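Notebook, December, entry 14
Natural dye bench — madder and onion skin on wool

Started 6:40 a.m., kettle on first, then the pots.

Big day! The madder that has been sitting in the bucket since the last entry finally went over the heat, and the first skein out is the best red I have had from this bench. It's a brick red leaning orange at the ends, and in window light it goes deeper than it looks under the tubes. I kept running back to the sill to look at it again.

Recipe, for when I forget. Wool is the Skunia two-ply, undyed, washed twice in plain soap and rinsed until the water ran clear. Mordant was alum with a little cream of tartar, slow heat for an hour, then left in the pot overnight with the lid on. Total dry weight of wool for the whole batch was 629 grams, split over several skeins so I could pull them at different times. Madder was the ground root from Komitz, 300 grams of it, soaked in warm tap water and strained through the old curtain. (The curtain is now pink. It's a good pink.)

Temperature matters more than anything else with this root. I held the bath under 80 C the whole way and stirred by hand, and each time the needle crept up I slid the pot half off the ring. Last month I let it boil while I was on the phone and got brown. Fine brown, I made a hat out of it, but brown.

Quang Tăng came by mid-morning with two bags of onion skins from the kitchen at Trình, yellow and red mixed. We picked them apart on the floor, which took forever and was a lot of fun. He thinks the red skins give a greener gold on alum and wanted to see it side by side, so we ran two small pots. He was right! The yellow skins gave the usual loud orange-gold and the red ones came out like old brass. I'd like to try both again with a pinch of iron at the end, in a separate pot that never goes near the madder.

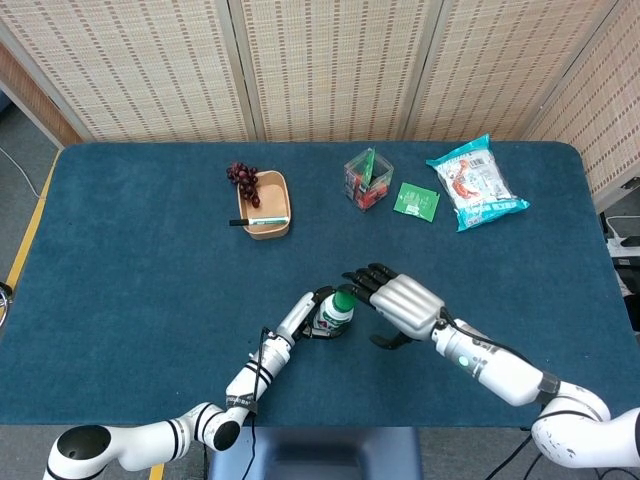 The iron pot needs its own spoon too. I scrubbed the wooden one for ten minutes after the last iron run and it still left a gray smudge on a white skein, so that spoon is retired and has a nail through the handle to mark it. Quang says steel is fine for stirring if you rinse it right away. I'm sticking with glass rods for the good reds until somebody proves it to me.

Afterbaths: the madder bath still had plenty in it after the main skeins came out, so in went the leftover mini skeins for a second round. Coral! Then a third round, overnight with no heat, mostly to see what would happen. I'll write up the color when it has been rinsed and dried, wet wool always fools me. Remember the wet sample in November that looked like wine and dried to salmon.

Water. I keep meaning to test this properly. Ours is hard and I suspect that's why the madder behaves so well here and why the weld was so bright in the summer. Plan is one mini skein in tap water and one in rainwater from the barrel, same root, same pot size, same clock. If the barrel freezes before I get to it, I'll melt a block on the stove.

Rinsing took longer than the dyeing, as usual. Let the skeins cool in the bath first, no shortcuts, the one I hurried in October felted at one end and I still find bits of it in the drawer. Then lukewarm water, a drop of soap, lukewarm again. Rolled in a towel, hung on the rail by the back window with the labels tied on.

Labels: the new Tyvek ones from Clikari held up through the whole alum bath and the pencil stayed readable. I'd been using strips of milk jug with holes punched in them, and I'm happy to give those up. Writing on them is so much easier. Code is root or skin, then mordant, then bath number, so M-A-1 is madder, alum, first bath. Please use the same code if you hang anything on the rail — last time there were three different systems on there and we guessed wrong on two of them.

Lightfast cards: cut a strip from each skein, half under foil, half open, taped in the south window. The onion golds will probably fade first. Check at the end of the month and again in spring.

To do next:
Order more alum, the jar is nearly down to dust.
Wash the curtain again.
Red onion skins with iron, small pot only.
Ask Quang whether Trình can save avocado pits. He says they throw out a bucket a day, and I've been wanting to try that pink for ages.

Pots off at 5:15. Third afterbath still sitting, lid on, do not move it please.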